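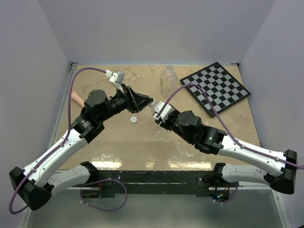 Why do people still write letters by hand when a message arrives in one second?

Mostly because they want to be slow with someone. A letter takes an evening to write and many days to travel, and the person who opens it knows this.

I started to ask this question in November, when the post office in Macedo put a second mailbox near the bakery. The town has 3408 residents and the first box was always full. I thought it was bills. It was letters, and a big part of them came from one club, called Ornedus, which pairs people who have never met and asks them to write to each other for one year.

Josué Arruda started the club at his kitchen table with 31 names in a school notebook. Today the list has about 3000 names, and he still makes the pairs himself, reading every form. He looks first at what people complain about. Two persons who both hate their neighbor's rooster, he told me, will have enough for the whole winter.

The rules are short. No typing, no photos in the first three letters, and you must answer even if you have nothing to say. This last rule is the hard one - I broke it myself in my second month.

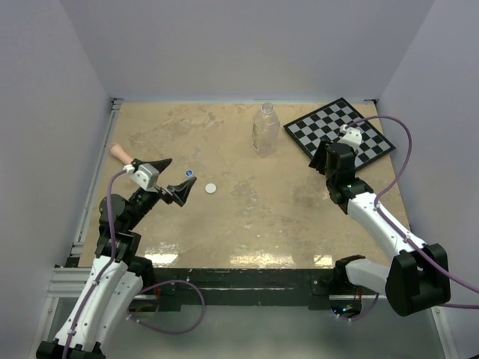 Natanael Toledo does not agree with all of this. For him the rule about answering makes people write from duty, and he would prefer to wait four months for a letter that somebody wanted to send. He left the club after one year, but he and his partner from the list are still writing, now without rules.

I understand him. Some of the letters I received were thin, half a page on the weather and a greeting. But I kept them, and when I read them again in order, the weather told me quite a lot. My partner lives in Jelance, near the river, and I could see from her letters how the water came up to the road and went down again.

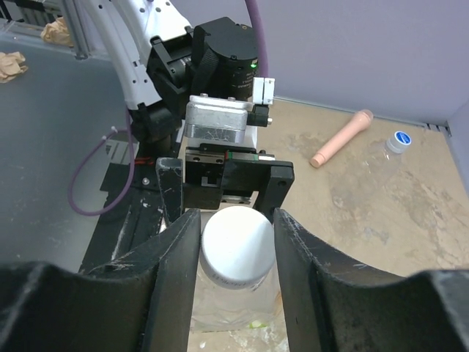 Her handwriting changed too. In the first letters it was straight and very correct, as for a teacher. By the summer it was leaning to the right and she was crossing out words without shame. I buy the same paper as she does now, the gray Fikley pad, because it takes ink well on both sides. My next letter is half finished and I owe her an answer about the plum tree.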